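How to take an oil sample from a small gearbox

This page explains how we take oil samples from the small gearboxes at the Wihongi workshop. It is written for new technicians. The laboratory can only give a good result when the sample is clean and comes from the right place.

What you need: a new sample bottle with cap, a hand pump, a piece of new plastic tube, lint-free cloth, a label and a pen.

1. Let the machine run under normal load for 19 minutes, then stop it and lock the power switch. Take the sample soon after, while the particles are still mixed in the oil.

2. Clean the area of the filler plug with the cloth. Do not use solvent. A small quantity of it can change the viscosity result.

3. Cut the tube so that its end reaches the middle of the oil level. If the tube touches the bottom, you will take old sludge and the iron value will be too high.

4. Pump a little oil into a waste container first. Then fit the sample bottle and fill it to three quarters. Close the cap immediately.

5. Write the label before you leave the machine. We need the machine number, the oil name, the running hours and your name. Please write hours in full, for example 1,000 and not 1k.
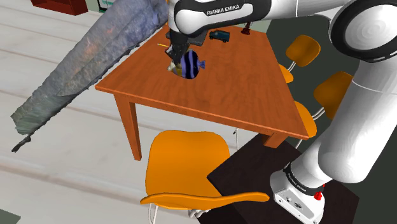
Franka Emika arm above a table, with a striped toy fish in the gripper.

6. Put the plug back, check the oil level and remove the lock. Use a new tube for every gearbox, also when the oil type is the same.

Bring the bottles to Jaruwan Saengthong on the same day. She sends them to the laboratory and keeps the results in the Dravunari folder. If the water content is higher than in the last report, take a second sample before you change the oil.

Text: Florante Ignacio. Last change: Fri 27 August.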